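Clandard Practice Forum > Robotics and Automation > Codes of Practice
Thread: Draft clause 4, garment handling in occupied homes – comments invited
Status: open

C_Imai_editor
Posts: 200
Members are invited to comment on the second draft of clause 4 of the Code of Practice for Domestic Textile Handling. The draft was circulated to registered members on 17th January. The text under discussion is reproduced so that members who have not yet downloaded it may take part.

4.1 Demonstrations recorded with hand-held grippers in occupied homes shall be carried out with the written consent of an adult resident.
4.2 The operator shall inspect the gripper pads before each session. Pads with embedded grit, torn ridges or exposed metal shall be replaced.
4.3 Garments shall be lifted by a doubled edge, waistband or seam wherever one is within reach. Single-layer knit shall not be lifted by its middle.
4.4 The support surface shall be plain and of a single color.
4.5 No more than 50 garments shall be handled in a session without a rest period for the operator.

Comments should refer to the clause number. General remarks on the Code as a whole belong in the other thread.
Chiharu Imai, editor, clause 4

matus_bench
Posts: 34
On 4.4. Our organization objects to this subclause in its present form and asks that it be removed. The scope statement says "occupied homes." Residents fold clothes on beds, and beds have printed sheets on them. A rule that requires a plain surface will be met by bringing a gray cloth into the house and spreading it over the bedding, at which point the work is a bench exercise conducted at a private address.

The present wording would also exclude most of the material the members of this forum have already collected. We have handled dark garments lying together on a floral sheet, with other clothing heaped alongside, and we regard that as the ordinary condition.

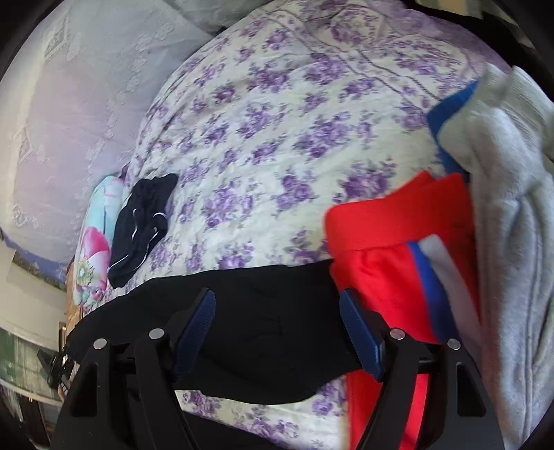 A policy trained only on plain surfaces has to find the hem again the first time the background changes. We would accept a subclause requiring the operator to record what kind of surface was used. We would not accept one that dictates it.

Vachon_QA
Posts: 1000
I must disagree with the previous poster in part. The purpose of 4.4, as I understood it when the first draft was discussed in July, was repeatability between sites. If two sites report a grasp success rate and one works on a plain tabletop while the other works on a patterned quilt, the two rates cannot be compared. A Code that permits both and says nothing further is of limited use to anyone who must audit against it.

I would support a split: 4.4a for acceptance testing, plain surface mandatory; 4.4b for collection, any surface permitted provided it is recorded.

matus_bench
Posts: 34
The split is acceptable to us if "recorded" is defined. Free text will not do. In our own logs one operator wrote "bed" and another wrote a paragraph.

Y_Gaete
Posts: 50
Speaking for the group at Lista that prepared the comments on 4.3.

The word "reach" gives us difficulty. Whose reach is intended, that of the operator or that of the gripper? A waistband at the far side of a bed is within the operator's reach if the operator leans. We do not want operators leaning over a mattress with a tool in each hand. We suggest "wherever one can be grasped without the operator leaning or kneeling on the support surface."

We also request a note on dark garments. When one black garment lies partly over another, operators quite often close the pads on both layers and lift the two together. The draft treats this as a failed grasp. We consider that it should be kept, labeled as a double pick, and followed by a release and a second attempt.
Yamila Gaete

Vachon_QA
Posts: 1000
Agreed on reach. I do not agree on double picks. If they are retained, they must be kept out of any set used to calculate success rates, and in my experience labels of this kind are lost the first time a file is converted.

Y_Gaete
Posts: 50
That is an argument for stating in the Code where the label must be kept. Deleting the recording loses the recovery motion as well, and the recovery is the part our engineers ask for most.

hemline_ops
Posts: 34
I run sessions and do not write standards, so please take this as a view from the floor.

4.2: before each session is not enough. Fleece sheds. After a run of sweatshirts the grooves in the pads are packed with lint and the grip on anything smooth changes. I brush mine out whenever I switch from heavy fabric to light. Could the clause say "before each session and at each change of fabric weight"?

4.5: 50 garments is the wrong measure. A pair of socks is not a duvet cover. My wrist complains about time with the tool open and held up over the bed, and I can reach that point after very few large pieces. Please use minutes.

4.1: I would add that the resident should be told which rooms will be recorded. People agree to "the bedroom" and then remember what is on the nightstand.

Vachon_QA
Posts: 1000
"Change of fabric weight" cannot be audited unless weight classes are given. Would light, medium and heavy, with two or three garments named under each, be workable in practice?

hemline_ops
Posts: 34
Yes, if the list is short. Heavy: sweatshirts, fleece, denim. Light: anything with a slippery face, linings, athletic shorts. Everything else medium. I can hold that in my head while working.

matus_bench
Posts: 34
We support minutes in 4.5. We would not support a fixed figure without evidence behind it, and we have none to offer at present.

C_Imai_editor
Posts: 200
The editor thanks members for their comments. The position is recorded as follows.

4.1. The proposal to name rooms in the consent form is accepted and will appear in the third draft. The form will also state that a resident may withdraw a room during the session.

4.2. Accepted in principle. An informative table of weight classes will be drafted using the list given by hemline_ops. Pads shall be cleaned at each change of class. The inspection requirement before each session remains.

4.3. The wording on reach proposed by Lista is accepted without change. Double picks remain open. Members are asked to state whether they could support retention on the condition that the label is held in the recording itself and also in the session log.

4.4. To be divided as proposed by Vachon. The surface record under 4.4b will use fixed terms: plain, patterned, textured, mixed. The editor notes the objection from Matus to the first wording and considers it met.

4.5. The garment count is withdrawn. A limit in minutes will be left blank in the third draft – members holding operator fatigue data are asked to send it to the editor directly.

matus_bench
Posts: 34
One correction. Our objection is met for collection. It is not met for acceptance testing, where we still hold that at least one trial set should be run on patterned bedding. Please show it as open.

C_Imai_editor
Posts: 200
So noted. 4.4a is shown as open.

Vachon_QA
Posts: 1000
For the record, I will oppose that addition unless the pattern is specified. "Patterned bedding" covers a pinstripe and a full floral print, and the results will differ.

hemline_ops
Posts: 34
Does "mixed" in 4.4b include a bed with other clothes lying on it, or only two kinds of bedding? I get the first nearly every time.

C_Imai_editor
Posts: 200
The intention was bedding only. Clutter on the surface would need a separate field. Please submit wording under 4.4b and it will be considered with the rest.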